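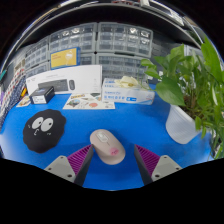 Setareh Shirazi asked me before the open day what it would take to change my mind about these grippers, and I said a task where the object matters less than the hand holding it. I'm not there yet.

August 2022, Hattar open day, bench demo 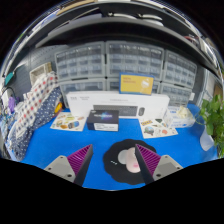
**Elias Rawashdeh**, workshop technician

Notes from the Telleo table. Object of choice was a computer mouse, on a plain blue top with plenty of room. The talk claimed 1081 recorded grasps since May. I asked how many were failures and got "we filter those." Filter how? No answer I could write down.

The ribbed fingers are a decent idea, I'll give them that. But a person is still steering the thing, so what I watched was a person picking up a mouse. Pavithra was kinder about it. She thinks the policy is 8 months off. I'd say 2 years.
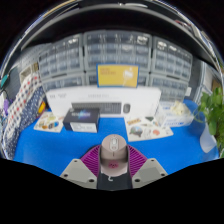

## To chase

- Ask Telleo for the unfiltered runs
- Finger wear after 12 hours of use
- Try it on our own parts bin, with our lighting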